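Levain qui déborde et pain trop acide : comment le conserver quand on cuit une fois par semaine ?

Forum Pain et fermentation > Levain naturel

Lerkoro
Bonjour à tous ! Je me suis lancée dans le levain en mars et je suis complètement mordue. J'ai un levain de seigle qui pousse comme un fou, il double en quatre heures quand la cuisine est chaude. Le souci, c'est que je ne cuis qu'une fois par semaine et que je ne sais pas quoi en faire entre deux fournées. Sur le plan de travail je le nourris tous les jours et je jette des quantités de farine qui me font mal au cœur. Au frigo il fait une couche de liquide gris sur le dessus et le pain suivant est franchement acide, mon fils ne veut plus le manger.
Est-ce que je le garde trop liquide ? Faut-il un bocal en verre, ou est-ce qu'une boîte en plastique convient ? Et le couvercle, fermé ou entrouvert ? J'ai lu tout et son contraire. Merci d'avance, je prends tous les conseils !

Danilo Macapagal
Bienvenue au club, et bravo pour le seigle, c'est une merveilleuse farine pour débuter !
Le liquide gris est juste le signe que ton levain a faim. Tu peux le vider ou le mélanger, ça ne change pas grand-chose, sauf que si tu le mélanges tu gardes l'acidité. Moi je le vide.
Pour l'espacement des repas, la solution qui m'a changé la vie, c'est le levain dur. Ma tante en entretenait un à Cabanatuan, par une chaleur terrible, et elle le tenait bien ferme pour le ralentir. Voici ma façon de faire :

Passer en levain dur
Prends une cuillerée de ton levain actuel, ajoute 70 g de farine et juste assez d'eau pour obtenir une boule qui ne colle plus trop aux doigts (avec du seigle il en faut un peu plus qu'avec du blé, vas-y progressivement). Pétris une minute, laisse démarrer 2 heures à température ambiante, puis au frigo. Il tient la semaine sans broncher, et j'ai déjà poussé plus loin pendant des vacances.

Choisir le récipient
Verre ou plastique alimentaire, franchement les deux vont très bien. Ce qui compte, c'est la place : le levain doit pouvoir tripler. Pour le couvercle, pose-le sans verrouiller. Le gaz doit sortir, et j'ai vu un bocal à joint se vider d'un coup sur l'étagère du haut... Une boîte rectangulaire se range mieux au frigo qu'un bocal rond, et s'il y a un clip sur le bord, laisse-le ouvert.

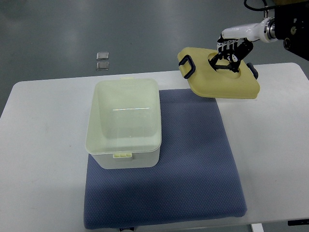 Réveiller le levain avant la fournée
Sors-le la veille au soir, prélève le cœur de la boule (la croûte part à la poubelle ou dans une pâte à crêpes, un délice !) et nourris-le une première fois. Deuxième repas le lendemain matin vers 6 heures si tu es courageuse, plus tard sinon. Utilise-le quand il est bien bombé, avant qu'il ne retombe - c'est là que le goût est le plus doux. Pour ton fils, essaie aussi de remplacer une partie du seigle par de la farine de blé, le résultat est nettement moins acide.

Tasley
+1 pour le levain dur. Perso je mets aussi un élastique autour du pot pour voir où il en est. Par contre je ne jette rien, tout va dans les crackers avec du sel et du romarin.

Totley
Moi je fais plus simple, je le garde liquide au frigo, je le nourris quand j'y pense et ça marche. Le pain est un peu acide mais on aime ça à la maison. Sinon on peut le sécher en paillettes sur du papier cuisson, ça se garde des mois dans un placard. Pratique comme sauvegarde si un jour il tourne au rose ou à l'orange, parce que là il faut tout jeter.

Lerkoro
Merci à vous trois ! La boule est au frigo depuis hier soir et les crackers sont au four, toute la maison sent le romarin. Danilo, tu mets quelle farine de blé avec ton seigle, une T65 ou plutôt une T80 ?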